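Body Language Coaching for Lifeguards and Surf Officials
Progress report to the Clallon Fund, second period, ending October

Grant reference 771. Prepared by the project lead at Kostska for the fund's program manager.

You asked for a plain account of what the money has bought so far, including the parts that didn't go well. I've tried to keep to that. The spending sheet went in separately and this report covers the work itself.

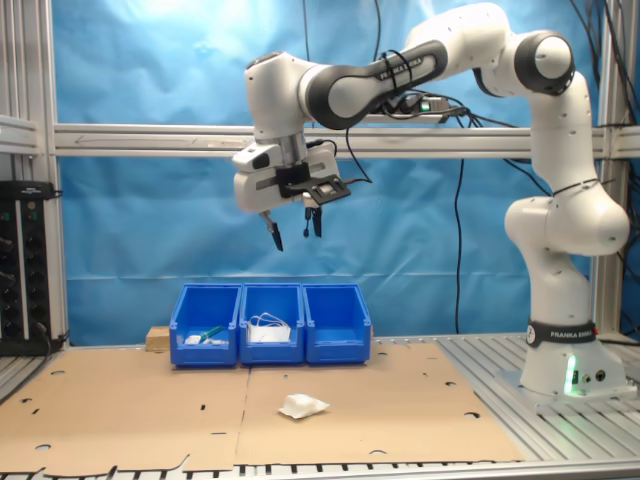
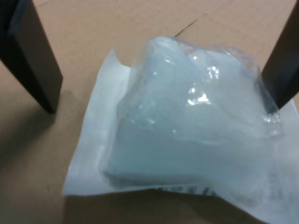 1. What we said we would do

The proposal promised to teach beach staff at Ostanmont to read distress in swimmers and surfers from posture, head position and arm movement, and to get to people sooner as a result. It also promised a short course for contest officials on how to speak to an athlete who has just had a bad scare. I wrote part of that proposal and I now think it claimed too much. "Reading" a person at 200 yards in chop is a generous word for it.

2. What has been done

The classroom course has been delivered in full, in four sessions. Attendance held up until the last one, which fell in the same week as the fall surf meet and should never have been booked there. The officials' course has run once.

We also finished coding the beach footage. The final set is 1,277 clips, each marked by two coders working apart. They agreed well on head position and on whether a swimmer was facing the shore. On "fear" and "calm" they agreed so poorly that I've dropped both labels. Anyone who tells you they can see fear in a wet face from a lifeguard tower is welcome to try our clips.

3. What the results show, so far

Trained staff did better than untrained staff at picking out the struggling swimmer on video. Before this goes into a newsletter, please note that they were tested on footage from the same beach, shot in the same light, as the footage they had trained on. When we switched to clips from Sezer, where the break is steeper and people sit lower in the water, most of the gain went away. Some staff did worse than before the course and were more sure of their answers. That second part bothers me more than the first.

We have no evidence of any kind that rescues are faster. The tower logs don't record when a guard first noticed a person, only when the guard left the tower, and the entries are often filled in at the end of the shift.

The officials liked their course. They gave it high marks on the feedback form, as people do when there's lunch. The one useful finding came from the role play: officials who had been told to "mirror" an upset athlete's posture looked odd doing it, and the surfers playing along said so. Standing at an angle, keeping still and saying less went over much better. The mirroring section comes out.

4. Problems

The posture chart we licensed is not fit for use. It gives one meaning to each gesture - crossed arms for defensive, a touched neck for anxious - and makes no allowance for a person who is cold or has a wetsuit rash. Half the crossed arms on our footage belong to people waiting for a towel. I'd like to stop paying for the chart when the license comes up for renewal.

Two of the coders have left for full-time work, and replacing them will take until winter.

5. Next period

Run the test again with Sezer footage mixed into the training from the start. If the gain still doesn't carry over, I'll recommend ending the video part of the course.

Change the tower log so that it has a "first noticed" box, and check it against the fixed beach camera for four weeks. Expect complaints.

Rewrite the officials' course at half its present length.

6. Decisions we need from you

Permission to move the chart license money to coder pay. The amount is on line 9 of the spending sheet.

A view on whether Clallon still wants the public talk in spring. My own preference is to put it off until the second test is in, as the only honest title at present would be a dull one.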